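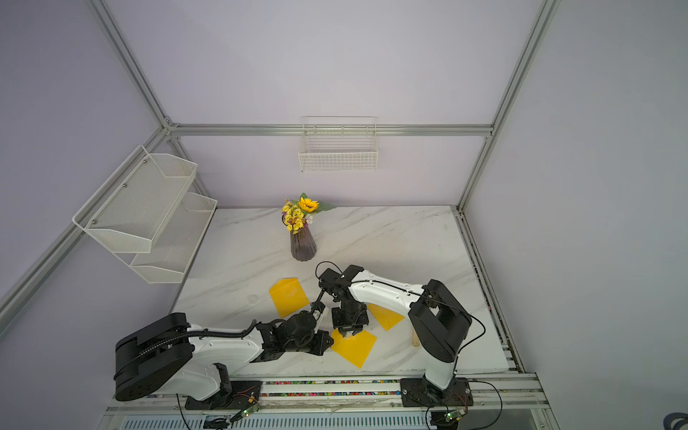
Two Arms, One Table: Faulkner Students Get Ready for the Parkitz Cup

If you have walked past the back end of the engineering floor at Faulkner Community College any evening lately, you will have noticed that the lights stay on a good deal later than they used to. The robotics club is in there, and will be for a while yet. In November the club takes its two-armed robot, which the students have named Trurkumen (they've told me three different stories about where the name came from, and I believe none of them), over to Hetport for the Parkitz Cup, a student contest for robots that work with their hands, so to speak.

This is the first time Faulkner has entered. The club has 26 members this semester, up from a handful who used to share a single bench, and they come from all over the college. There are engineering students, naturally, but also two from nursing, one from the culinary program and a retired mail carrier who is taking evening classes and who has become the person everyone goes to when a cable needs routing neatly.

The task the organizers set for this year sounds like something you'd ask a seven-year-old to do before supper. The robot has to clear a table. It gets flat sheets to pick up and put together in a pile, a small wooden peg that has to be moved without being tipped over, and a few things that must be left exactly where they are. For practice the club uses yellow sheets, and the thing that must be left alone is a vase of artificial flowers with a big cheerful sunflower in it, standing at the back of the table. The students are very fond of that vase. I was told quite firmly that it is coming to Hetport with them.

"People watch for a minute and say, well, it's a piece of paper, how hard can it be?" said Beverley Tipoki, who teaches the introductory automation class and has been the club's advisor for four years. "And I say, all right, put on a pair of oven mitts, close one eye and pick it up off a smooth table without creasing it. Then they stay and watch for another half hour, and usually they ask where to sign up!"

The two arms share one rail along the edge of the table, and much of the fall has gone into teaching them to stay out of each other's way. The club does this mostly by showing. A student guides the arms through the job by hand controls while the computer records what the cameras see and how every joint moves, and then the student sets the table up a little differently and does it all over again. By the end of October the members had saved 381 of these practice runs. Each one gets a name, a short note and, if it went badly, a sad face in the margin of the club notebook.

Of course there is more than one way of going wrong. The sheets slide. They get pushed under a forearm and forgotten. For a whole evening the right arm would reach for a sheet very nicely and then wait there, hovering, as if it had thought of something else it needed to do, and it took a good deal of scrolling through the recordings before somebody found the setting that was holding it up. The students talk about these evenings the way other people talk about camping trips in the rain.

The grippers have had a lot of attention too. Bare fingers had trouble with anything as flat as a sheet of paper, so the club has been trying out soft padding at the tips, in different thicknesses and shapes. The pads pick up marks and wear down, and changing them has become a job that new members are given in their first week – it teaches you where all the screws are, Tipoki says, and it gives you a good reason to look closely at the part of the robot that does the touching.

Cameras close to the grippers are the other big change from last year. Before that the club made do with a view of the whole table, and the arms had a way of blocking the very thing everybody wanted to look at. The members are still learning what the new angle is good for. When an arm swings up, its camera takes in the walls of the enclosure and a fair amount of the ceiling, air vents and all, and the club has had to decide how much of that it wants the computer to learn from.
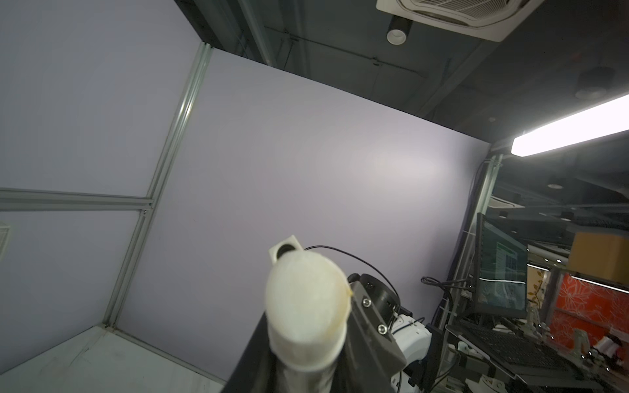

What Happens in Hetport

The Parkitz Cup brings together 13 teams, most of them from two-year colleges, along with a few high schools. Every team gets a table, a corner to work in and the same set of objects, laid out in a way that isn't shown to anyone until the morning. A team may run its robot as often as it likes in the time it has, and the judges count only the best three runs. There is also a prize for the clearest notebook, and the Faulkner members would very much like to win that one, sad faces included.

Getting there is a project of its own. The frame, the rail and the arms will travel in a borrowed van, and the club has held two full rehearsals of taking everything down and putting it back up again. The first rehearsal took most of an afternoon. The second was done in almost 24 minutes less, with one bracket left over at the end, and the bracket has since been found a home.

Tipoki would rather not guess at how the team will place. "I'd like them to have one run where they all hold their breath and then get to yell," she said. "I'd like to yell too, if I'm allowed."

Before the team leaves, the club is opening its doors so that families, neighbors and anyone else who is curious can come and see Trurkumen at work. The open evening starts at 6:30 p.m. on the engineering floor, and there will be cider and some baking from the culinary side of the club. Children are welcome, and the dates for both the open evening and the contest are posted at the college's front desk.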